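ブルヴァッハ旧市街の周遊券、10月に改定 トラムと博物館を1枚に統合

ブルヴァッハ市の観光局は、旧市街の観光施設と市内交通を対象とする周遊券の内容を10月に改定する。これまで別売りだった交通券と施設入場券を統合し、券種は24時間券と72時間券の2種類になる。

対象施設は現行の13か所から20か所に増える。新たに加わるのは、川沿いの製粉博物館、ヘスティエ地区の旧税関庁舎、市立植物園の温室など。交通機関はトラム全線と市内バスのほか、左岸と右岸を結ぶ渡し船が利用できる。空港連絡バスは引き続き対象外で、別途乗車券が必要となる。

料金は24時間券が大人1人83ユーロ、72時間券が121ユーロ。子ども料金の対象年齢に変更はない。主要施設を個別に回る場合と比べ、72時間券では最大20%の割引になるという。有効時間の起算点は購入時から初回利用時に改められ、トラムの改札機または施設の入口で券を読み取った時刻から計算する。

観光局で券種の設計を担当したアンバー・グッドール氏は「従来の券は日付単位だったため、午後に到着した旅行者には割高だった」と説明する。

販売は中央駅の案内所、ホテル・ウェインライトのフロント、公式アプリで行う。紙の券は案内所のみの取り扱いで、再発行には応じない。アプリ版は端末1台につき4人分まで登録でき、通信圏外でも表示できる。 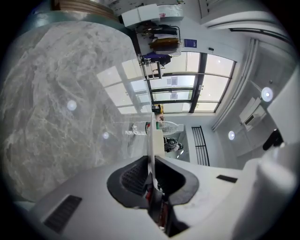

旧券の扱い

改定前に購入した未使用の券は、年末まで従来の条件で利用できる。新券への交換を希望する場合は、中央駅の案内所で差額を支払う。使用を開始した券は交換できない。アプリで購入した旧券の払い戻しは、アプリ内の購入履歴から申請する。案内所の窓口は午前9時に開く。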